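Garside Show Homes: Notes From the Open Day

We went to the open day at Garside on 24 May 2026, mostly because we have been looking at new-build houses for the better part of a year and have yet to find one where the closets are a sensible depth. I am writing this up for the same reason I write up the others, which is that the brochures are useless and the reviews on the developer's own site all sound like they were typed by the same cheerful person.

Garside is the newest of the Leltau developments. It sits on the old rail yard land east of the highway, and when it is finished it will have 201 houses. At the moment there are 24 you can walk up to and three you can walk into. The rest is pegs and string.

Getting there

The directions on the flyer send you in from the north, past the gravel plant. Ignore them. The road is torn up and the detour adds a long loop behind the self-storage place. Come in from the south and follow the flags.

Parking is in what will one day be the playground. It was dry when we went, and I would not want to try it after rain. You sign in at a trailer, where they ask for your phone number, your budget and the date you would like to move. I left the second two blank and was told, very pleasantly, that the form worked better when it was filled in. I am sure it does.

The walk-around

Tours leave every 15 minutes and you are supposed to stay with the group. Ours started with a talk in front of a site model under a plastic cover. There was a lot about "community." The model has a café in it, and a pond, and a row of shops with striped awnings. I asked whether any of the shops had been leased. The answer was that there had been strong interest. I asked whether the café was part of the planning permission and was told that the space was flexible, so I take it there may be a café or there may be a dentist.

The pond is real, or at least the hole is. It is there for drainage. Nothing wrong with that, but it has been drawn with ducks on it and sold as "waterside," and houses facing it cost more than houses facing the other way. I would want to see it in August before paying extra.

From there you go through the three finished houses, smallest first. The small one is called the Jesov, and I liked it best, which surprised me. The stairs are a decent width. There is a window on the landing that opens. The third bedroom has been staged as a study, as third bedrooms always are, because the moment you put a bed in it everybody can see what size it is. I took a tape measure along. A single bed would fit if you gave up on the idea of a nightstand.

The middle house is the same as the Jesov with a bump on the back. I have nothing much to say about it except that the half bath door opens straight onto the dining table, and somebody must have noticed that on paper.

The large one, the Indska, is where they want you to end up. You can tell from the candles. It has a double-height hall that I assume costs a fortune to heat, though when I asked for a figure I got the word "efficient" and a leaflet with a leaf on it. The leaflet gives the energy rating for the Jesov. There was no leaflet for the Indska. I was told one would be ready in June.

The kitchen is what people were talking about on the way back to the cars. I will grant that it is a big, handsome room. The brochure gives it a double page, all cream stone and breakfast things, and the house itself gives you most of that, minus the view, which is currently a dirt pile. But look at the small print in the back. The marble island is an upgrade. So are the pendant lights, the boiling-water tap, and the pantry doors. The standard kitchen gets a laminate top and a shorter island, and there is no example of it anywhere on the site. I asked to see a sample of the laminate and they could not find it.

Marble is a choice I would think hard about in any case. We had it in a rental once. Lemon juice dulls it, red wine gets into it, and sealing it is a job you do twice and then stop doing. When I brought this up I was told that modern sealants are very good. Perhaps they are. I would like to hear that from someone who has lived with one for ten years.
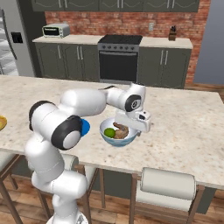 What it costs

The price on the flyer is the price of an end-of-row Jesov on the plot nearest the highway. Everything moves up from there. Corner plots are extra, pond plots are extra, and so is turf in the backyard. The front yard is included, presumably since that is the part visible from the road.

There is also a yearly management charge for the shared areas. This was not mentioned on the tour at all. I found it on page nine of the pack, with no cap on how much it can rise and no clear statement of who sets it. If you go, ask that question first and ask for the answer in writing. I was promised an email. It has not come.

Things I would check before signing

Whether the road gets handed over to the town, and when. Until that happens you are paying for your own snow plowing and your own streetlights.

Where the construction traffic will run while the later phases are built. The first buyers could be living beside a haul road for years.

Water pressure upstairs. The taps in the show houses were not connected, so there was no way to try it.

Closet depth. In the Jesov it is fine. In the Indska, oddly, the hall closet is too shallow for a coat on a hanger, and the door has been fixed open with a scarf draped over it.

Would we go back

Maybe, for the Jesov, once the road is sorted out and a few people have moved in who can be asked about the noise. I stood at the back fence for a while with the tour going on without me, and the highway was louder than I had been led to expect – not awful, but constant.

There was free coffee in the trailer and it was better than the coffee at the last place. The next open day is in June, and they say the standard kitchen will be on show by then.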